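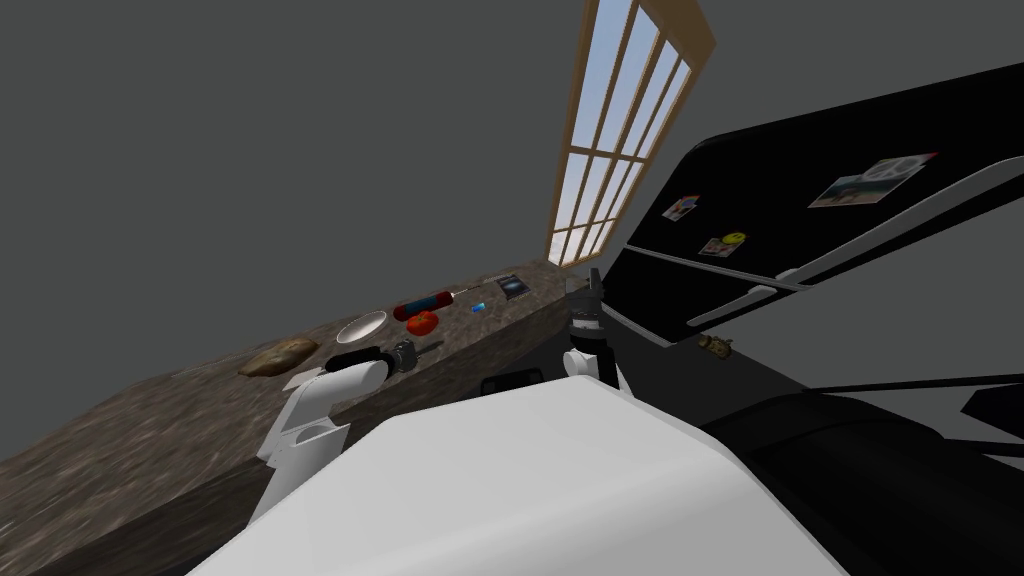
Fengying Su thinks I should stop calling it a tax. It is a fee, she told me over the phone before I had my shoes off, and if I write "tax" anywhere in my comment letter the county will answer the word and skip the rest of the page. I said it comes out of my pocket, goes to the county and buys me nothing I can point to. She said yes, that was a fee.

So, Monday, and the letter is still two paragraphs long. The rule would have every home business in the county file a "activity statement" four times a year and pay for the privilege of having it read. I fix clocks in a spare room. My activity in a good quarter would fit on a napkin, and the form does not come on a napkin. It has a schedule for vehicles. It has a schedule for seasonal staff. I read both all the way through in case I had some.

The county paid Clurkell to study what this would cost people like me. I got through the study after lunch, with a pencil. Their answer is that the burden is "minimal," and they reach it by supposing that each of us keeps our books in Gorkitz already and only has to press a button. I keep my books in a shoebox. It's a good shoebox, but there is no button on it.
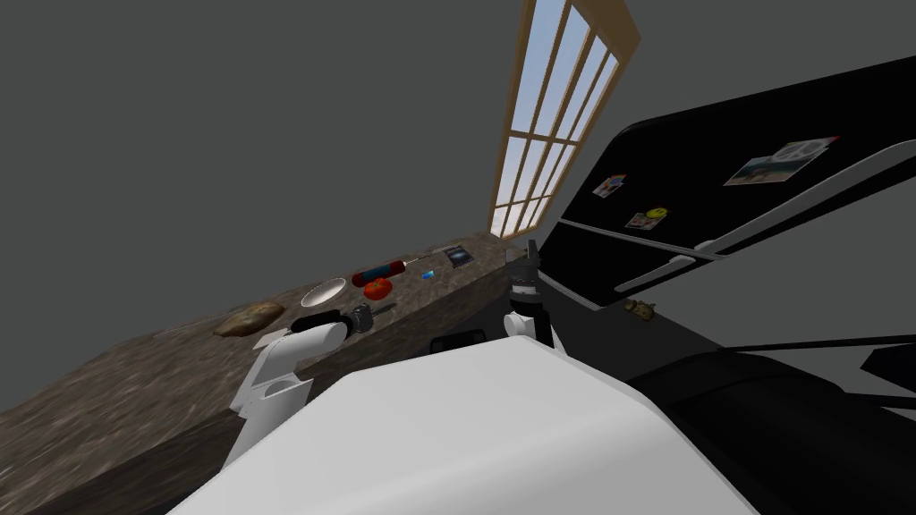
What bothers me more is the other column. The money raised is counted as a benefit, all of it, and the same money leaving our accounts isn't counted anywhere. I went back over the table twice to be sure I hadn't missed a line. If I ran the shop that way I would be a rich man by Christmas and in court by spring.

I called Jinlong Fu, who went to the last hearing. He says you get three minutes at the microphone and a small light turns yellow when you are becoming tiresome. He used most of his on Kļaviņa Street, where half the doors have some kind of business behind them and almost none of the owners had heard about the rule. A man from the budget office thanked him for his passion. Jinlong is still sore about it — he had brought a chart.
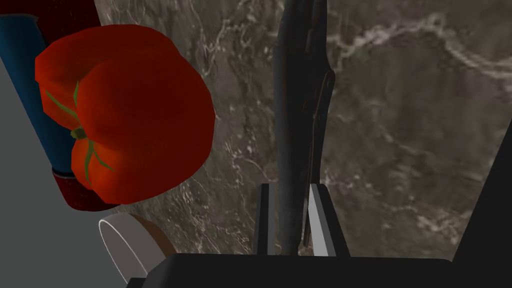
Cut my opening after supper. It had the Boston Tea Party in it, and Fengying was never going to let that stand. The new opening asks for one thing, a floor, so that anybody under a certain income files once a year and pays nothing. Brusitz did that with their version and the town is still there; I drove through it in April.

Changed "tax" to "fee" all the way down. Left one in, near the end, where she may not look.

Need stamps.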